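# Chapter 6: Watching a Robot at Work

Most people meet their first working robot arm on a visit. A company opens its doors for an afternoon, someone in a polo shirt starts a program, and a group of visitors stands behind a line of yellow tape. This chapter is about how to use that hour well. Later chapters deal with the arm itself, its joints, and its controls. Before you get there, you should know how to stand in front of a machine and come away with notes you can use.

The chapter follows one visit from start to finish. The host was Plustia, a small company that builds arms for kitchens and care homes, at its workshop in Caputo. The visitors were a first-year automation class taught by Rongrong Xue. Yanti Krishnan ran the demonstration for Plustia and answered questions afterward. Her remarks appear throughout the chapter, and her full list of test cases is reprinted in Section 6.4.

## What you will learn

After working through this chapter, you should be able to

- prepare a one-page observation sheet before a visit
- tell a scripted motion from one that depends on sensing
- record a failed attempt in enough detail that another person could look for the cause
- write a short report that keeps what you saw apart from what you were told

## 6.1 Before the demonstration

The class received two documents a week ahead. One was a safety notice. The other was a short description of the task: household items are set out on a table, and the arm moves them from place to place on request. The software that plans the moves is called Zekgate. Students were asked to read both and write down two questions each.

Many of the questions were about speed. Krishnan said this is usual, and that speed is the easiest thing to change and the least useful thing to ask about. An arm can be made to move faster in a few minutes. Getting it to pick up a cup by the handle when the cup has been turned around took her group from January to the end of spring.

She suggested that visitors look at three places instead: the gripper just before it closes, the object just after it is released, and the cable. A cable that pulls tight or drags across the table will limit what the arm can reach, and it is seldom mentioned in a sales brochure.

## 6.2 During the demonstration

The students stood in two groups, one at the table and one at the monitor. Halfway through, they traded places. Those at the table could see the whole arm and hear the motors. Those at the monitor had the overhead view, which is better for judging where objects sit in relation to each other.

The items were ordinary ones. A ketchup bottle lay across a plate, and a green colander and a green cup had been set off to the left. Xue had told the class to sketch the table before each run, with every object in place, and again after it. A sketch takes half a minute and settles most later arguments about what moved.

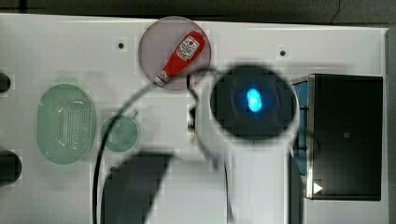 Students were also told not to talk to the operator during a run. Krishnan kept one hand near the stop button the whole time, and she took questions only when the arm was parked. If you visit a workshop where the rule is not stated, follow it anyway.

One student wrote "robot missed" on her sheet three times. Compare this with an entry from the same afternoon: "Fingers closed before reaching the cup. Cup did not move. Operator restarted from park." The second entry can be checked against the program's log. The first cannot, and Section 6.3 shows how to rewrite notes of that kind.

## Key terms

**Run:** one complete attempt at a task, from the parked position back to the parked position.

**Reset:** returning the objects to their starting places between runs.

**Park:** a fixed resting position in which the arm is clear of the table.

## Before you read on

Draw up an observation sheet of your own on a single page. Leave space for two sketches per run and a column for things you were told by the host. Bring it to class, as you will need it for the activity at the end of Section 6.3.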